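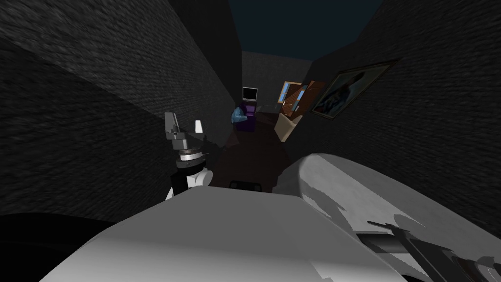
29 March 2026 - Art room notebook, Cuvthorpe

Mixed the new ready-mix paints for the Year Four landscape unit. The Proromeck blue dries chalky on sugar paper, fine on cartridge. Cut 26 sheets to size and put 8 spare in the top drawer.

Clay tiles from last week still soft in the middle. Leave them until Thursday, then turn.

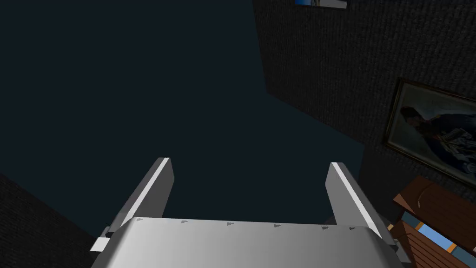 Glaze order has to go in before the break - we ran out in October and the tiles sat bare for weeks. Drarkura want about 47 for the small tubs. Ask if the transparent comes in a larger size.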